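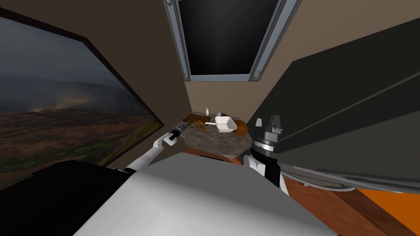
Can a two-armed kitchen robot be worked out at home before any of the hardware is bought? A large share of it can, provided the builder has a simulator, a modest desktop computer and the patience to measure a kitchen counter properly.

Apinya Sombatkul has been doing this in the Prarkham shared workshop, where members pay for bench space by the month. Her project, named Jistow, is a two-armed machine meant to handle light objects on a counter. Construction of the physical arms is planned for October. Until then the work is in software.

The simulated kitchen holds a counter with a marble top, a cutting board, vegetables, a pan, a loaf of bread, and salt and pepper. The robot stands at the counter with one arm on each side. Each item has its own mass and friction values, stored in a plain text file that other members can edit.

Sombatkul wrote the scene loader herself and took the arm controller from Sutanto, a package maintained by two former members of the workshop. The controller accepts a target position for the gripper and returns joint angles. It does not plan around obstacles, so intermediate points have to be entered by hand for any move that passes over the counter.

The current task is a pick with a parallel-jaw gripper. The script closes the fingers on a thin item, holds it upright and lifts. A batch is 1,000 attempts with small random changes to the starting position of the item. In the first full batch, 183 attempts ended in a drop.

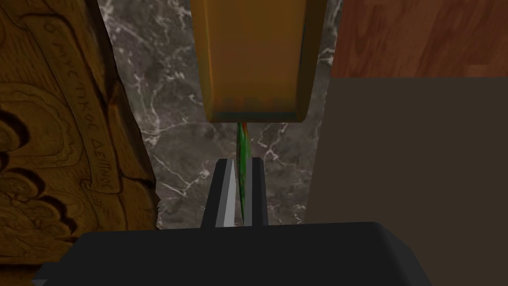 Most of the drops were traced to contact settings. The finger surfaces had been given a single friction value, and the solver was running at a time step too long for narrow objects – the fingers would sink slightly into the item and then push it out. After the step was shortened and the closing speed reduced, the next batch recorded 29 drops. The batch also took longer to run, and it is now left to finish overnight.

Two problems remain open. Wrist rotation is limited in the controller to a range smaller than the planned joint will allow, and the collision shapes for the vegetables are simpler than the shapes drawn on screen. Sombatkul intends to fix the first before starting on the second.

Parts for the real gripper will be cut on the workshop's own router. The motor boards are to be Molameck units, already used in several machines there. One arm will be assembled and tested on a bench before the other is started.

The scene files and batch logs are on the workshop's shared drive. Members who want to run the pick script need version 2 of the loader – the earlier version does not read the friction file.

Last updated: April 2021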